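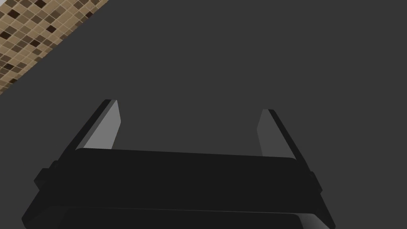
Olgate opens its tile works to visitors one Wednesday in September, and this year I got a place on the morning tour. The works is two streets back from the river, next to a tire shop, and the sign is small enough that I walked past it.

There were 19 of us. Nikola Grabowska met us at the gate, handed out ear plugs and took us straight into the clay store. She has run the pressing floor for six years and talks fast. The clay comes in by truck and sits under cover until it has dried enough to mill. The milling room is loud, so she did her explaining outside the door and then let us in two at a time.

The oldest part of the site is the bottle kiln, with 1727 cut into the stone over the entrance. It has not been fired in decades. You can stand inside it and look straight up, and it is colder in there than in the yard. A man from Tagle asked whether the date was original. Nikola said the stone is, but the kiln around it has been rebuilt at least twice.

The working kilns are electric and sit in a long shed at the back. A load of small mosaic tile takes 19 hours from door shut to door open, and most of that is cooling. One kiln was open and half unloaded. We were allowed to handle the rejects, which go in a bin by the wall — mostly chipped corners and glaze that had crawled away from an edge.

I liked the sheet room best. Small tiles are dropped into a grid, face down, and backing mesh is glued across them. Alby Paewai was setting sheets by hand for a repair job at a swimming pool in Flanumum, where the old colors have to be matched piece by piece. He keeps 68 test tiles on a board above his bench and holds each new batch up against them by the window. He doesn't trust the overhead lights for it.

The tour ended in the shop at noon. Seconds are sold by weight and the good boxes go early. I bought a bag of mixed blues for a shelf at home. Coffee was free, the cake was not.

The tour is free but you have to book by phone. Wear closed shoes, as they turned one person away for sandals. Parking is on the street, and the Grorketti bus stops at the corner every half hour until six.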